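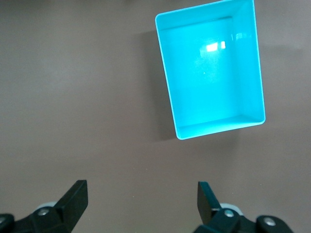
Print this page | E-mail this page

Kukar handling cell: progress report to Prekemmont
14 April 2026 is the cut-off for the spending figures given below.

Summary

The arm, the gripper and the work table at Kukar are in use. Three purchases remain: a second set of gripper fingers, the replacement bins and the guarding for the open side of the cell. We are within the grant and are asking for one change to how the remaining money is split. The request is set out under Changes requested.

Work since the last report

The arm was moved to its permanent table in February and the wrist camera was fitted the same week. The job we are building up to is the one in the original bid — picking small packed parts out of shallow bins and passing them to the packing bench. We have so far logged 3227 attempts, counting those stopped by the operator. Most of the stopped attempts were in the first fortnight, before the height limit above the table was set correctly.

We have been working with one type of bin at a time. Glossy plastic bins give a bright reflection off the floor of the bin when the overhead lights are on, and the camera software sometimes takes this for a part. Moving the light helped a little. We tried a cloth diffuser, which got in the way of the arm and was taken down. Matt bins would deal with most of the problem and they are not expensive, so we have put them into the plan.

Equipment and spending

Arm and controller: bought, paid in full.
Gripper, first set of fingers: bought, paid in full.
Wrist camera and bracket: bought, paid in full. The first bracket was the wrong pattern and was exchanged at no charge.
Spare fingers: quoted by Magesa at £477 the pair, not yet ordered.
Matt bins: 10 wanted, quoted at £400 for the lot including delivery.
Guarding: one quote in, from Undov. A second is due before the end of the month and we will not order until we have both.

The fingers wear at the tips. The present pair is serviceable, but there is no spare on site and Magesa has given a delivery time of five weeks. A damaged finger now would stop the work for that long. We would like to order straight away.

Nothing was set aside in the bid for wear parts. This was an oversight on our side, and the running costs table for next year has been redrawn to include one pair of fingers and a cable set.

Changes requested

We ask Prekemmont to agree to the spare fingers and the bins being paid for out of the training line. Training came in under budget when the supplier ran the course at Kukar and there was no travel to pay. The total of the grant does not change.

We also considered a second camera on a fixed post. It would give a wider view of the table, but it needs its own mounting and another licence, and we would rather see how the matt bins perform first. It has been left out of this year's plan.

Risks

Guarding is the main one. Until it is in place the arm runs at reduced speed with an operator at the stop button, and the cycle times we have are therefore not a fair guide to the finished cell. If the second quote is late, the trial at full speed will slip into the next quarter — the remainder of the plan can go ahead without it.

Next period

Order fingers and bins once agreed. Choose the guarding supplier. Repeat the picking trials with the matt bins, using the same parts and the same lighting as before, and send the results with the next report. The maintenance sheet will be attached at that point, along with the receipts still outstanding.

0 comments | 4 shares

Contact: Kukar project office | © Kukar 2026 | Back to top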